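Ukard community help > Arms and grippers > Teaching by demonstration

CPU placement task: hand guiding or remote for the demos?

posted by mimosia_bench, 21st October

Trying to teach our arm to put a processor into a socket on an old desktop board, board still in the case. Two-finger gripper, wrist camera. Have been driving it remotely with the leader arm. 62 demos so far. Trained on those and the policy gets near the socket fine, then dithers. Hovers, drifts a bit, comes down crooked. I can do it remotely maybe one go in three without a retry, so the demos aren't pretty either.
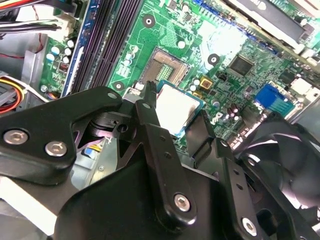

My main worry is the last inch. Everything up to there I could do half asleep. In the wrist view the chip is tilted between the fingers, just off the socket, and the metal lid throws back a lot of light, so judging the angle from the screen is mostly guesswork. The left finger also covers part of the socket hardware. I've tried slowing down, tried a second monitor, tried leaning over to look at the real thing (which then makes my hand do somthing else).

So — do I switch to hand guiding, grabbing the arm itself and moving it? Or keep going remote and just collect more? Don't want to burn another week on the wrong one. Also do I throw out the ugly demos or keep them in?

Ingrid Pettigrew

Did a similar job last February, memory sticks first and then processors. Went back and forth on this same thing.

Hand guiding feels better for the last inch. You feel the contact through the arm, you stop pushing when it pushes back. But watch two things. Your hands end up in the wrist camera unless you hold well back from the gripper, and then the policy learns from pictures with fingers in them that won't be there at run time. And the torque readings are junk while you're hanging on to the arm. If you train on force at all, that matters. What I ended up doing was guide by hand once, no recording of images, save the joint path, then play it back with hands off and record that. Slow. Clean data though. Only works if the part sits in the same spot for the replay, so make a little tray for it.

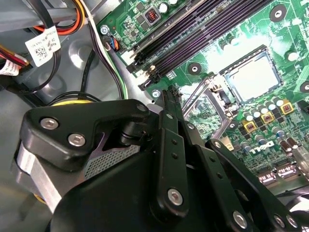 If you stay remote, turn the scaling down near the board. Ours was 1:1 the whole way and that was dumb. Put it on a foot pedal — pedal down, the follower moves a quarter of what your hand does. My retries dropped a lot. Also start some demos already close in, chip a little off in different directions, and only record the correction. 62 full runs is 62 looks at the hard bit and a huge pile of looks at the easy bit. I'd rather have short ones.

Ugly demos: keep the ones where you missed, backed up and then got it. Cut the ones where you just sat there thinking. Those pauses are probably your dithering, the policy copies the waiting. Trim the dead time before you train again, costs you an afternoon.

Oh and practice with a dead board. Bent pins are no fun to fix with tweezers.

gashi_k

More data. We had 351 and it was still bad, at 737 it was ok. Different task (plugging fan headers) but same idea. Remote the whole time, never touched the arm.

elby

Agree with Ingrid on trimming the pauses, not sure about the replay thing. Tried it, our arm sagged a bit different on playback and missed by a hair, every time. Might be fine on a stiffer arm. Which one are you running?

For the glare, move your lamp off to the side and lock the exposure on the wrist cam. If it's on auto it'll hunt every time the lid tips. Do it before you record any more, you dont want half the set one way and half the other.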